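Zuletzt aktualisiert: Oktober

Pressemitteilung
Von der Redaktion Grosico

Grosico erweitert Didora: Weiße Frischhaltedosen jetzt auch einzeln erhältlich

Der Haushaltswarenanbieter Grosico verkauft die Kunststoffdosen der Serie Didora ab Oktober auch als Einzelstücke. Bisher gab es die Serie nur im Set mit drei Dosen. Die neuen Einzelpackungen sind im Onlineshop und in allen Filialen der Handelskette Rurko verfügbar.
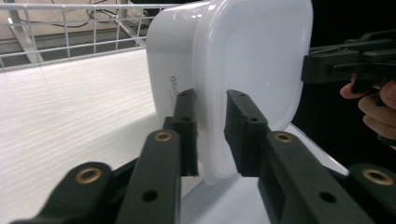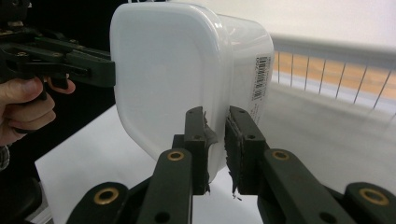 Weiße Vorratsdosen aus Kunststoff mit abgerundeten Ecken.

Mit der Umstellung reagiert Grosico auf Anfragen aus dem Kundendienst. Viele Haushalte besitzen bereits ein Set und möchten einzelne Dosen ersetzen oder eine weitere Größe ergänzen. Dafür musste bislang ein komplettes Set gekauft werden. Die Sets bleiben im Sortiment, ihr Preis ändert sich nicht.

Die Serie Didora ist für die Aufbewahrung von Lebensmitteln im Kühlschrank und im Vorratsschrank gedacht. Sie umfasst flache Dosen für Aufschnitt, Käse und Reste sowie höhere Dosen für Mehl, Reis, Nudeln und Hülsenfrüchte. Dosen derselben Grundfläche lassen sich stapeln. Leere Dosen ohne Deckel können ineinander gestellt werden und brauchen im Schrank entsprechend weniger Platz.

Deckel werden ab sofort ebenfalls einzeln geführt. Wer einen Deckel nachbestellen möchte, findet im Onlineshop eine Maßtabelle. Gemessen wird die Außenkante des Randes an der langen und an der kurzen Seite. Die Deckel der früheren Serie Dizon passen nicht auf die Dosen von Didora. Für Dizon bietet der Kundendienst weiterhin Ersatzdeckel an, solange der Lagerbestand reicht.

Die Dosen können im oberen Korb der Spülmaschine gereinigt werden. Nach Tomatensoße oder Curry empfiehlt Grosico, die Dose vorher kurz mit kaltem Wasser auszuspülen. Zum Einfrieren sollten flüssige Speisen nur bis 2 cm unter den Rand eingefüllt werden. Für den Backofen sind die Dosen nicht geeignet. In der Mikrowelle wird der Deckel lose aufgelegt.

Rurko räumt die Dosen zum Verkaufsstart in ein eigenes Regal bei den Küchenartikeln. Geöffnete Musterdosen stehen dort zum Anfassen und Vergleichen bereit. Insgesamt nehmen 161 Filialen teil. In den ersten Wochen erhalten in jeder Filiale die ersten 100 Käufer einer Einzeldose einen Bogen ablösbarer Etiketten zum Beschriften dazu. Im Onlineshop gilt diese Aktion nicht.

Fragen zu Größen, Ersatzdeckeln und Liefermöglichkeiten beantwortet der Kundendienst von Grosico über das Kontaktformular im Onlineshop. Händler erhalten Bestellunterlagen und Regalpläne auf Anfrage über den Vertrieb.

Diese Website verwendet Cookies. Mit der weiteren Nutzung stimmen Sie der Verwendung technisch notwendiger Cookies zu.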